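Atanstead Centre for Assisted Living Technology
Equipment Planning Group

Minutes of the meeting held on September 14, 2022 in the ground floor meeting room

Chair: Senyo Korletey
Present: representatives of the workshop, the household tasks team, finance, estates and purchasing
Apologies: the training lead

1. Minutes of the previous meeting

The minutes of the July meeting were agreed as a correct record, with one change. Under item 4, "replacement grippers" should read "replacement gripper fingers". The workshop had not asked for whole units and did not wish finance to set money aside for them.

2. Matters arising

2.1 The quotation from Inow for cable sleeving had been received and passed to purchasing. It was valid for 30 days and would need to be accepted or let go before the next meeting. The Chair asked purchasing to accept it.

2.2 Estates confirmed that the extra sockets in the east bay had been fitted and tested. The trunking on the north wall was still to be painted. The Chair noted that this did not hold up any work.

2.3 The request to move the store cupboard key to reception was withdrawn.

3. Two-arm workstations: current position

3.1 The household tasks team reported on the use of the existing two-arm workstation. Bookings had been heavy since July and the team had turned down several requests from the kitchen and tidying projects. Work was at present on small domestic objects: crockery and a dish rack, a two-tier shelf, and bagged sweets, which the team had found useful as a soft item that changes shape when it is picked up.

3.2 The team asked the group to note that soft packaging remained the hardest class of item on its list. Rigid cups could be placed with fair reliability, but bags that overlapped one another were often picked up two at a time. The team did not think that this was a fault in the arms. It wished to try narrower finger pads before any larger change was considered.
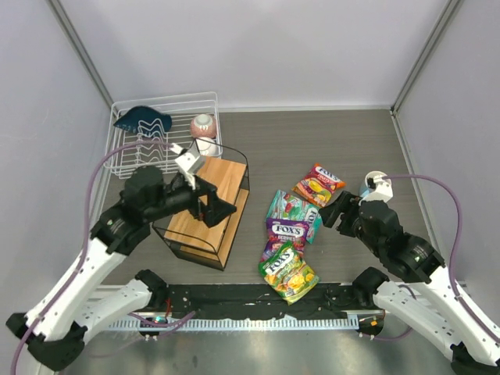 3.3 The workshop reported that wear was greatest at the wrist joints and in the cables that run to them. One cable had been changed in July. Spare cables were held for one further change on each arm and no more. The workshop asked that spares be bought with any new station and not left to a later order, as had happened before.

3.4 Finance asked whether the present station could be run for longer hours in place of buying a second. The household tasks team replied that the station was already in use on most afternoons and that the limit was the number of trained operators. A second station would allow one operator to set out objects while another was working. Finance accepted the point but asked for the booking sheets to be attached to the business case.

4. Purchase of a second workstation

4.1 Purchasing presented the two offers received. Tsegaye had offered a complete station, with arms, table, walls and control computer, delivered and set up. Indier had offered the arms and grippers only, with the table and enclosure to be made by the Centre's own workshop. Both suppliers had answered the written questions in full.

4.2 The Tsegaye offer was the higher of the two. It included a visit after 42 days to check alignment and tighten fixings. The Indier offer carried no visit, but replacement parts could be ordered singly, which the workshop strongly preferred. With Tsegaye, wrist parts were sold only as a set.

4.3 The workshop estimated that it would need 22 working days to build a table and enclosure to match the existing one. This assumed that no other large job was brought forward. The Chair asked whether the household tasks team would accept a different table surface. The team said that it would prefer the same one, so that results from the two stations could be compared without argument.

4.4 There was discussion of the height of the side walls. One member felt that they made it awkward to reset objects by hand between runs. Others had found no difficulty. It was agreed that the matter could be left to the workshop, provided that the inside measurements stayed the same.

4.5 Finance stated that either offer could be met from the current equipment budget. The Tsegaye offer would, however, leave nothing for repairs until the new financial year. The Chair said that he would not support a purchase on that footing – the Centre had been caught out by a failed motor in the past and had lost several weeks of work.

4.6 It was agreed to proceed with Indier, subject to written confirmation of the delivery date and of the price of spare wrist parts. Purchasing would seek the confirmation. The household tasks team would complete the business case, with the booking sheets attached.

5. Household items and consumables

5.1 The household tasks team asked for a standing budget of £1000 a year for everyday objects. At present these were bought by staff and claimed back, and receipts were often late. Finance supported the request in principle but asked that food items be recorded on a separate line.

5.2 A member asked what became of food items once they had been used in trials. The team replied that they were kept in a marked box and thrown away when the packaging split, and that they were not to be eaten. Estates asked that the box have a lid and be kept off the floor.

5.3 The team was asked to keep a simple list of objects in use, with the size and weight of each. The Chair suggested that breakable items be bought in pairs. It was further noted that when a product's packaging was redesigned by its maker the team had sometimes been left without a match for earlier trials, and that a small reserve of each bagged item would be sensible.

5.4 The standing budget was approved for one year, to be reviewed.

6. Space and safety

6.1 Estates had measured the east bay and was content that a second station would fit beside the first with a clear walkway behind both. The floor would take the load without further work.

6.2 The workshop asked that each station have its own emergency stop, within reach of a seated operator, and that neither stop should cut power to the other station. This was agreed. The cost of the additional stop would be met by estates.

6.3 It was noted that the written risk assessment covered one station only. The workshop would revise it before the new arms were powered, and would send the draft to all members for comment.

7. Operator training

In the absence of the training lead this item was taken briefly. The group noted that three staff were waiting for training and that a second station would be of little use without them. The training lead would be asked to bring a timetable to the next meeting.

8. Any other business

8.1 Purchasing reminded members that orders placed by telephone could not be honoured without a purchase number.

8.2 The workshop asked that tools borrowed from the bench be returned on the same day. The small hex keys were again missing.

Actions

Purchasing: accept the Inow quotation; obtain written confirmation from Indier of delivery date and spares prices.
Household tasks team: complete the business case and attach booking sheets; begin the object list; trial the narrower finger pads.
Workshop: prepare drawings for the table and enclosure; revise the risk assessment and circulate the draft.
Estates: finish painting the trunking; price the additional emergency stop.
Finance: set up the standing budget, with a separate line for food items.
Training lead: bring a training timetable to the next meeting.

The date of the next meeting would be sent round by the Chair once the reply from Indier had been received.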